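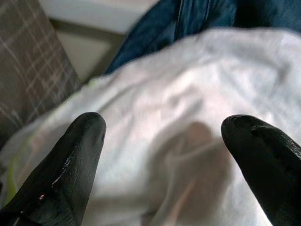 # Prenevby Cloth Set: data card and house rules

Wrist-view recordings of a two-finger gripper picking garments out of mixed piles. Release 3. Collected by the Pasik bench group, and maintained by whoever last complained about the maintenance.

## What you get

- 3697 episodes, one attempted pick each
- 679 of them marked as failures, kept on purpose
- a plain text log for every episode
- this file, which is longer than it used to be because of release 2

Release 2 had fewer failures. It had fewer failures because operators deleted them before lunch. Please see rule 4.

## Rules for recording

These apply to anyone adding episodes. They are short and we would like them read.

1. Inspect both fingers before a session. Scuffs on the coating are allowed and should be noted in the log with the side they are on. Bare metal or a loose edge is a stop. "Looks fine" is not a log entry, although we have 40 of them.

2. Do not swap a single finger mid-session. If one goes, both go, and the session number changes. A worn finger and a fresh one grip differently, and the person training on your data will spend a week discovering this on your behalf.

3. Build the pile, then leave it alone. No smoothing, no tucking, no helpful little peak in the middle of the white cloth. Garments should overlap the way they land. Mixed weights are encouraged – denim under something light is the combination that has taught us the most and pleased us the least.

4. Keep every attempt. A pick that closes on air is an episode. A pick that brings up two garments is an episode, and it is marked as a failure even if the operator feels it was generous.

5. Empty hands stay outside the marked area while the arm is powered. Hands holding something stay outside it too. This wording was added by request.

6. Know where the stop button is before you start. If it is behind the laundry, move the laundry.

7. Focus is set once, at the start of a session, and not chased afterward. Soft cloth close to the lens will be soft. Do not sharpen files before upload.

## Labels

Each episode carries one target label and one outcome label. Targets are named by color and broad type: "white cloth," "blue denim," "gray plaid." If you can't tell from the wrist view whether a thing is a towel or a T-shirt, write "cloth." Do not go and look it up in the pile. The model won't be able to.

Outcome is one of `single`, `multiple`, `none` or `stopped`. The first is a success. The others are failures. There used to be a fifth outcome, `almost`. It was removed in October after it became the most popular.

## Known problems

- Light cloth is overexposed in many episodes, and faint creases may be all the shape you get.
- Shadowed folds in white fabric can take on a warm tint. An early segmentation script took these for skin and raised a safety flag every few minutes. The script has been retired with honors.
- Dark fingers against dark denim are hard to outline. Mask quality drops there and we have not fixed it.
- Plaid confuses the optical flow tool. Plaid confuses us as well.
- Log times are local to the bench machine, whose opinion of the time has changed twice.

## Intended use

Training and testing grasp selection on soft goods. Comparing gripper wear across sessions, if you have the patience. It has not been checked for anything to do with picking near people, and a good score on it says nothing about whether your robot is safe in a laundry room. Anyone quoting it that way will be sent rule 5.

## Changes

Corrections go in as a patch to the log, never as an edited recording. Say what was wrong and how you know. If two reviewers disagree on an outcome label, the harsher one stands.

## Related items

- Abubakari gripper wear checklist
- Skukitz bench: stop button placement notes
- Prenevby Cloth Set, release 2 (withdrawn)
- Pasik log format, short version
- Pasik log format, the other version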